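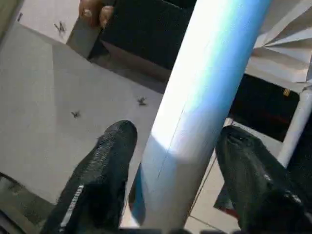 How often should you have a piano tuned?

Twice a year if you play it most days, and once a year if you don't.

I'd asked my piano tuner that before she'd got her coat off, and she gave me the answer in the voice of someone who gives it every working morning. Then she looked at my piano, looked at the radiator I'd shoved it up against, and asked when it was last done. I said I thought it might have been before we moved. She said "right" and put her bag down on the rug.

I'd been wanting to write something about piano tuning for ages, mostly out of nosiness. You let a stranger into your front room, they hit one note over and over for an hour and a half, you hide in the kitchen, and then they play something lovely for thirty seconds and you pay them. That was all I knew! So I rang and asked if I could sit in this time and pester her with questions. She said I could as long as I kept quiet during the middle bit, and that I wasn't to put her name in, as she's got more work than she can manage already. She has 400 pianos on her books and she does them all herself, out of a little hatchback, from Brandside right the way over to the coast.

Our piano is an Eritmont upright. It came from my aunt, who had it from a chapel hall, and I've always believed it was a bit special. I said so. The tuner was kind about this.

"It's a decent, ordinary piano," she said. "They made a lot of them. Everyone's aunt had one. I like them, they're built like sideboards and they don't mind being ignored, up to a point." She'd got the top lid up by then and was lifting off the front panel, which I hadn't known you could do. It just unclips. Inside there was a pencil, a hairgrip, a Christmas card with somebody else's name on it and a great deal of fluff.

She finds things in pianos all the time. Coins, mainly, and toy cars. Once it was a complete set of false teeth, and the family all went very quiet and she never learned whose they were. Mice are the thing she really minds. "They love felt. They'll take it off the hammers and make a bed in the bottom, and honest to goodness it's the nicest bed you ever saw, it's like something out of a picture book. And then I've got to tell somebody it'll cost more to put right than they paid for the piano."

I asked how she got into it. She'd wanted to be a cabinet maker, she told me, and couldn't play a note at school. Her music teacher had given up on her. But there was a workshop called Josivo, gone now, in a yard behind the railway station, and they took her on to sweep up and make tea and carry things. They rebuilt pianos for schools. She was there 7 years. For a long stretch of that she wasn't allowed to tune anything for a customer, only the wrecks at the back, and the old boy who ran the place would come past, play an octave, shake his head and walk off.

"He never told me which note," she said. "I used to go home and cry about it! And I'd come in the next day and do the whole thing again. I wouldn't teach anyone like that. But I did get the ear."

So what is the ear, I wanted to know. I'd assumed you had to be born with perfect pitch, the sort where somebody drops a spoon and you tell them it's an F sharp. She laughed at that. She hasn't got it, and the couple of tuners she knows who have say it's a nuisance. What she listens for is a wobble. Most of the notes on a piano have more than one string, all meant to sound the same, and when they're a tiny bit apart you get a slow wah-wah-wah as they rub against each other. She played me one. I couldn't hear it. She played it again and told me to stop listening to the note and listen to what was happening on top of the note, and suddenly there it was, clear as anything, a sort of pulsing. Then she put her lever on the pin and leaned on it very slightly and the pulsing got slower, and slower, and flattened out, and the note just sat there. I'm not exaggerating when I say the hairs on my arms went up.

I have since tried this on everything. The fridge and the extractor fan have a wobble between them, if you stand by the bread bin.

Here's the part I still can't quite get my head round, and I made her explain it over again while I wrote it down. You can't tune a piano so that everything is perfectly in tune. It doesn't add up. If you make all your fifths pure and lovely and go all the way round the keyboard, by the time you get back to where you began you've overshot, and there's a little bit left over with nowhere to go. So you spread it about. Every fifth gets pinched by a hair and the thirds come out wider than they'd be if a good choir sang them, and we've all grown up hearing that and think it's normal.

"It's like laying lino in an old house," she said. "None of your walls are square. You lose it a bit at a time all the way along and then no one sees it when they walk in. If you saved it all up for one corner they would."

Then came the quiet bit, and I'll admit I didn't manage it very well. She starts in the middle of the keyboard and sets one octave, and everything else is copied out from there, so if that octave is off then the lot's off. She had a long strip of red felt tucked in between the strings to keep the ones she didn't want from ringing. I sat on the sofa with my tea. The boiler came on and she stopped and waited. A van reversed outside, beeping, and she waited for that as well. I turned a page in my notebook and she didn't say anything but her shoulders did.

The worst noise, apparently, is a clock. People go deaf to their own clocks. She has stopped clocks in houses up and down the county and now and then forgotten to start them again, and she once had a phone call at teatime from a man who'd missed his chiropodist. Budgies are bad too, they join in. Dogs are usually fine once they've had a sniff, and some of them get right under the keyboard and go to sleep on the pedals.

I asked about the apps. You can get one on your phone that tells you if a string is sharp or flat, and I'd half expected her to be sniffy. She wasn't, much. She's got one herself and uses it if there's a hoover going next door or a café that won't turn its coffee machine off. She looks after the piano at Saha, the café on the hill with the blue door, and says you couldn't hear yourself think in there, never mind a wobble. But she goes over it again by ear afterwards, every time. Pianos aren't all the same inside, and a small one wants its top notes stretched a bit differently from a big one. She reckons the phone gets you most of the way there and then you have to decide whether you like it.

What about doing it yourself, then? I asked this one on behalf of my brother-in-law, who owns a socket set. She put her lever down to answer.

"Please don't. People have a go, and I do understand it, they've watched a video. But they turn the pin and it won't stay where they've put it, so they turn it some more, and then a string goes. A string going is loud. It can have your eye. And they've usually got the lever on the wrong pin, so they're tightening one and listening to the one beside it and wondering why nothing's changing."

She did give me plenty I could do, though, and I'm passing it on. Get it away from the radiator, that was the first thing, and the second, and she said it again on the doorstep. An inside wall is best. Keep it out of direct sun. Don't stand plants on it, however nice they look, and if you've got a very dry room, put a proper humidity gauge near the piano and see what it tells you before you go buying gadgets. Leave it a couple of weeks after a move before you have it tuned, so it can get used to the new room. Play it! A piano that gets played tells you when something's going wrong. Wipe the keys with a cloth that's barely damp and don't use polish on them.

And October is a good time to book if you're only going to have it done the once, when the heating's been on for a little while and things have settled down. Naturally everybody knows this, so October is when you can't get her.

Ours needed more than a tuning. It had sunk so far down that she had to pull the whole thing roughly up to pitch and then start again and tune it properly, and she wants to come back for another go in the spring as it'll slip a bit. The bill was £135, which covered the extra pass and a sticking key near the bottom that turned out to have a raisin beside it. I thought that was very fair for a whole morning. She charges less for the regular ones, and I've promised we'll be a regular one now, 2 visits a year, and she wrote it in a paper diary held shut with a hairband.

I asked whether she plays for fun these days. A bit, she said, in the evenings, when she's not sick of the sight of them. She's got an awful piano at home. She's been meaning to tune it. There are only a handful of pieces she knows properly and they're the ones she uses to check a piano at the end of a job, picked so that they go everywhere on the keyboard and show up anything she's missed. Mine got a slow waltz with a lot of low notes in the left hand. I asked what it was and she said she'd learned it off the old boy at the workshop and he'd never told her.

When she'd packed up she asked if I wanted the hairgrip. I kept the Christmas card and put the pencil in the stool.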